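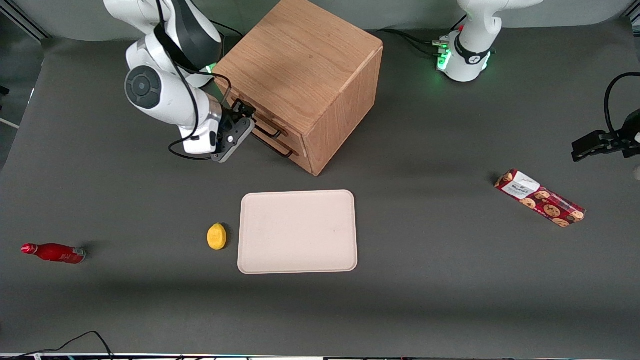
Figure 3. Tabletop cell at Plarport, with the drawer cabinet, tray and loose items between the two arms.

4.2 House rules for a shared cell

The cell in Figure 3 is governed by 11 written rules. The first draft, by Dunbar and Whiteley, had far more, and an informal survey of the lab found that people had read as far as the one about coffee. We cut the list until it fit on a single sheet in type large enough to read while standing up, and then we taped the sheet to the door, where it is now consulted mainly by visitors.

Most of the surviving rules concern what goes on the table before a run starts. Rule 2 says that every object must have an entry in the object register, Floditix, with a weight and a note on how it may be gripped. Rule 4 says that an item removed from the register is also removed from the building. This was added on behalf of a pear. Rule 5 covers cables, which must have enough slack for the full reach of the arm and must not be tidied during a run, however much they seem to be asking for it.

Food gets its own rule. Produce and packaged goods are useful to us for the same reason they are a nuisance: they vary, they dent, and they are eaten. Under Rule 6 they are registered by kind, and a replacement of the same kind inherits the old entry. Hanrahan argued for a fresh entry each time and was given the job of writing them. He withdrew the argument in May. 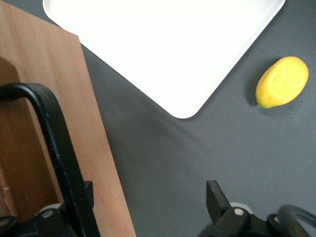
Who may change the layout between runs?
Only the operator signed in for that session, and only with both arms stopped and the change written in the log before the next run begins.

The log is where good intentions went to die in earlier versions of the procedure. Our old form had a free-text box marked "Remarks," and the remark most often found there was "fine." Bloxham replaced it with 4 fixed fields — objects moved, objects swapped, gripper parts touched, reason — and made the form refuse to close while any of them was blank. The word "fine" has since migrated to the "reason" field, but it now arrives with three facts attached.

The register and log together hold 3,598 entries. We audited them against stored images from the wrist cameras, looking for items that were on the table and missing from the log, or the other way around. Package goods were the easiest to check, as
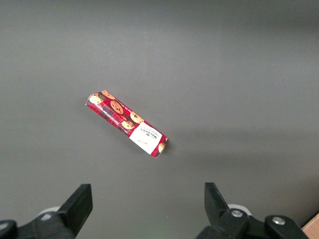
their printing can be compared from one image to the next even when the pack has been turned. Plain items were harder. One gray block looks much like another, and the block has no opinion on the matter.

Two reviewers, Dawber and Bloxham, worked separately and met to settle disagreements. The meetings were short, except for one on whether a lid counts as an object. It does, under Rule 9, when it is off.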